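Community-Hilfe > Automatisierung > Greifer und Endeffektoren

Adaptiver Fingergreifer oder Parallelgreifer für Laufwerksträger im PC-Gehäuse?

turnon_werkstatt
15. Februar 2018

Wir bauen bei Turnon eine Zelle zur Demontage von Desktop-PCs auf. Zwei Arme, Tisch aus Aluprofilen, Gehäuse liegend mit der offenen Seite nach oben. Zu entnehmen sind die Festplatten samt blauem Kunststoffträger. Zur Wahl stehen der adaptive Fingergreifer und ein Parallelgreifer von Klinhom mit 47 mm Hub. Der Fingergreifer baut breit und kommt im Bereich des Laufwerkskäfigs nah an Blech und Kabel. 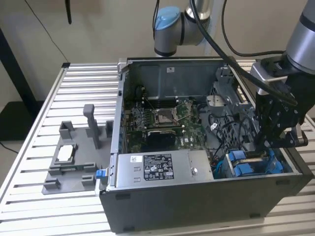 Lesezeit: 2 Minuten

Getestet wurde bisher nur der Fingergreifer, 200 Zyklen an einem Dell-Tower. Davon acht Abbrüche, alle beim Wiedereinsetzen: Der Träger verkippt in den Fingern, die Kraftüberwachung löst aus. Die Entnahme läuft ohne Fehler. Lohnt der Umstieg auf den Parallelgreifer, oder liegt die Ursache woanders?

Haris Tomić

Vor dem Greiferwechsel würde ich die Griffposition prüfen. Adaptive Finger haben zwei Greifarten. Beim Parallelgriff mit den Fingerspitzen bleibt die Lage des Teils definiert, beim Umschließen richtet es sich nach der Fingerkinematik aus. Bei flachen Teilen kippt der Griff leicht vom einen in den anderen Modus, wenn zu tief angefahren wird.

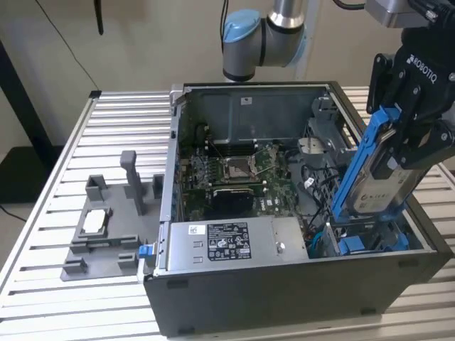
Robotiq-Greifer mit Festplatte im blauen Träger, leicht schräg über dem Laufwerksschacht

Eine leichte Schräglage ist beim Ansetzen unkritisch, solange sie reproduzierbar ist. Vorgehen bei uns:

Griffhöhe in Schritten von 1 mm variieren und den Winkel nach dem Schließen messen.
Greifkraft so weit senken, dass der Träger sich nicht verformt.
Untere Kante zuerst einführen, dann um die Kante aufrichten, erst danach in Fügerichtung schieben.
Kraftgrenze für das Aufrichten und das Schieben getrennt setzen.

Den Parallelgreifer halte ich hier für die schlechtere Wahl. Starre Backen gleichen Lagefehler nicht aus, und 47 mm Hub lassen beim Öffnen neben dem Käfig wenig Reserve. Mit formschlüssigen Backen ginge es, dann aber nur für einen Trägertyp.

prarkusura_tk

Wir hatten den Klinhom an einer ähnlichen Station. Wiederholgenauigkeit gut, Backenwechsel umständlich. Bei gemischten Gehäusen bis zu 646 Geräte im Monat, da war das Umrüsten teurer als die Abbrüche. Seit März letzten Jahres fahren wir Fingergreifer mit Gummiauflagen von Bestent. Die Auflagen sind Verschleißteile.

bastelkiste

Kabel vorher rausnehmen, dann ist mehr Platz. Sonst geht auch Sauger.

turnon_werkstatt

Sauger scheidet aus, der Träger hat für uns keine brauchbare Saugfläche. Griffhöhe und getrennte Kraftgrenzen werden getestet, Messwerte trage ich hier nach.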